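Requesting an Official Transcript for a College Application

Most colleges accept a transcript only when the high school sends it. A copy printed from the student portal is treated as unofficial. The steps for sending one through Perron are as follows.

1. Sign in with your school account and open Records.

2. Select Request Transcript. Seniors should choose "Grade 12, in progress" so that first-quarter grades are included once they post in November.

3. Search for the college by its full name. If two campuses share a name, check the mailing address before selecting.

4. Enter your legal name as it appears on the application. A mismatch delays filing at the college end.

5. Add a parent signature if you are under 18. The request stays in Pending until it is signed.

6. Submit, and save the confirmation number.

Requests received by 2 p.m. go out the same school day. Allow two weeks for the college to mark the transcript as received. If the checklist still shows it missing, send the confirmation number to Wanpen Onsri in the counseling office. Do not submit a second request.

Final transcripts are requested separately after graduation.

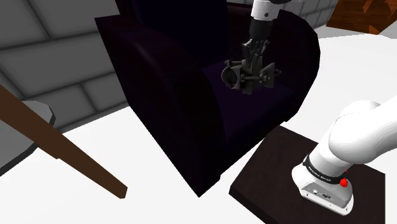 Dark purple armchair, rendered view from above.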